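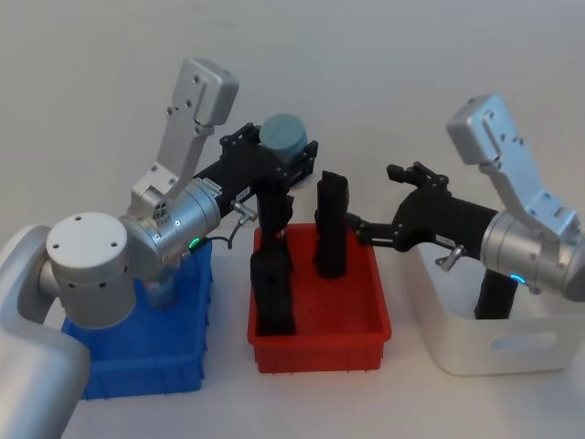 빨간 통 위에서 만난 두 팔. 왼쪽 그리퍼가 청회색 원통을 물고 있다. 게르크빌 작업실.

로봇에게 물건을 통에 담는 법을 가르치는 일은, 막상 옆에서 보면 설거지를 구경하는 것과 비슷하다. 다만 설거지는 끝이 난다.

게르크빌에 있는 유테다르의 작업실을 찾은 것은 5월 26일 월요일 아침이었다. 건물 2층, 복사기 대여점 맞은편이다. 문을 열면 커피 냄새가 먼저 나고 그다음에 모터 소리가 난다. 담당자는 악수를 하자마자 오늘 목표가 에피소드 217개라고 알려 주었다. 에피소드란 팔이 시작 자세에서 출발해 과제를 마칠 때까지의 기록 한 토막을 말한다. 점심 전에 몇 개나 하느냐고 물었더니 커피에 달렸다는 답이 돌아왔다.

과제의 이름은 '후줌'이다. 왜 독일 항구 도시 이름이냐고 세 사람에게 물었고 대답을 세 가지 들었다. 그중 하나는 휴가 때문이었고, 나머지 둘은 기사에 옮기기에 너무 길다. 규칙은 단순하다. 파란 통, 빨간 통, 하얀 통이 있고, 물건을 정해진 통으로 옮긴다. 두 팔은 사람이 원격으로 움직인다. 학습 시스템은 나중에 그 기록을 보고 따라 한다. 말하자면 남이 정리하는 모습을 수백 번 보면서 정리를 배우는 셈인데, 우리 집 아이에게는 통하지 않은 방법이다.

오전에 가장 말이 많았던 대목은 빨간 통 위에서 두 그리퍼가 가까워지는 구간이었다. 한쪽은 원통을 들고 있고 다른 쪽은 통 안으로 손가락을 뻗는다. 사람이라면 "먼저 하세요" 하고 물러날 거리다. 조작자들은 이 구간을 '엘리베이터 앞'이라고 부른다.

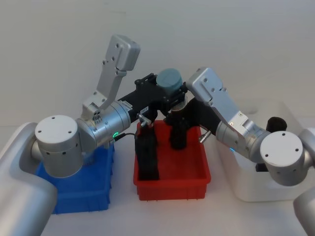

'엘리베이터 앞' 구간. 오른팔의 검은 손가락이 원통 바로 아래, 빨간 통 안으로 내려가 있다.

지난 4월까지 이 팀이 모은 에피소드는 573개였다. 그 가운데 44개를 버렸다. 버린 이유를 적은 표를 보여 달라고 했더니 의외로 선선히 내주었다. '너무 빠름', '너무 망설임', '조작자 재채기' 같은 항목이 있었고, 한 칸에는 그냥 '음'이라고만 적혀 있었다.

정작 까다로운 쪽은 너무 잘한 기록이라고 한다. 손이 익은 조작자는 늘 같은 길로 간다. 같은 높이로 들고, 같은 각도로 돌리고, 같은 자리에 내려놓는다. 보기에는 아름답지만 그것만 배운 시스템은 물건이 손가락 한 마디만 비켜 있어도 난감해한다. 그래서 이곳에서는 시작 배치를 일부러 흐트러뜨린다. 어지르는 일에도 절차서가 있다. 4쪽짜리다. 읽어 보니 내 책상은 전 항목을 통과할 수준이었다.

배치가 바뀌면 조작자의 버릇도 드러난다. 어떤 사람은 빨간 통의 앞줄부터 손을 대고, 어떤 사람은 키 큰 것부터 치워야 마음이 놓인다. 검은 물건끼리 바짝 서 있으면 다들 말수가 줄어든다. 화면으로 보면 검정 위에 검정이고, 그리퍼까지 검정이다. 누가 색을 골랐느냐는 질문에는 담당자가 창밖을 보았다.

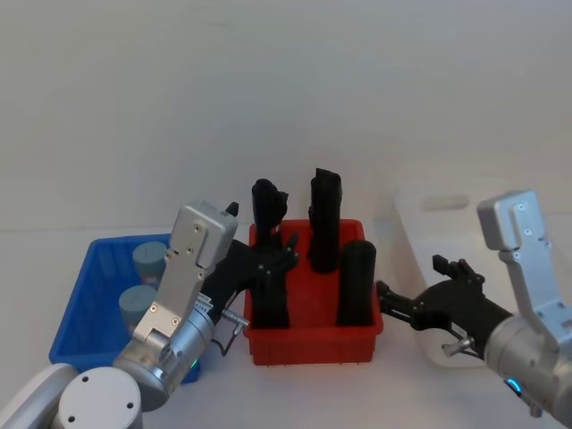
망설임도 자료다

외주로 기록을 검수하는 곳은 베르헤라는 작은 회사다. 이들은 에피소드마다 구간을 나누고 이름표를 붙인다. 접근, 잡기, 들기, 옮기기, 놓기. 여기까지는 예상한 대로인데, 그 사이에 '생각 중'이라는 이름표가 하나 더 있다. 팔이 허공에서 잠깐 멈춘 구간에 붙인다.

처음에는 멈춤을 전부 잘라 냈다고 한다. 그랬더니 기록이 이상해졌다. 반대쪽 팔이 비켜 주기를 기다리느라 선 것까지 사라져서, 두 팔이 서로를 없는 셈 치고 움직이는 듯한 자료가 되었다. 지금은 기다린 멈춤은 남기고 딴생각을 한 멈춤은 버린다. 둘을 어떻게 구별하느냐고 묻자 베르헤 쪽 검수자는 보면 안다고 했다. 이 업계에서 들은 가장 덜 자동화된 대답이었다.

점심 뒤에는 나도 조종간을 잡아 보았다. 원통 하나를 집어 드는 데까지는 그럭저럭 갔다. 문제는 놓는 일이었다. 손을 펴면 되는 줄 알았는데, 언제 펴야 하는지를 팔은 알려 주지 않는다. 내 에피소드는 표의 '너무 망설임' 칸으로 들어갔다. 두 번째 것은 '음'이 되었다.

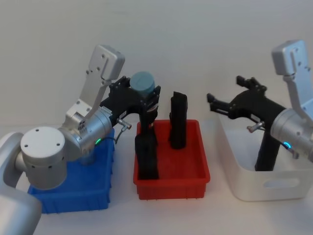

그래서 언제 혼자 하나

모두가 묻는 질문이라 나도 물었다. 담당자는 달력 대신 저장 장치를 가리켰다. 217개를 채우면 한 번 학습을 돌려 보고, 결과를 보고, 아마 배치를 더 어지를 것이라고 했다. 유테다르는 후줌 다음 과제도 정해 두었다. 뚜껑 닫기다. 이름은 아직 짓지 못했고, 후보 도시를 두고 의견이 갈린다.

작업실을 나설 때 조작자 한 사람은 다음 에피소드를 위해 물건을 다시 흩어 놓고 있었다. 절차서를 펼쳐 둔 채, 꽤 꼼꼼하게.

문의: 편집부 독자 담당 | © 무단 전재 및 재배포 금지 | 맨 위로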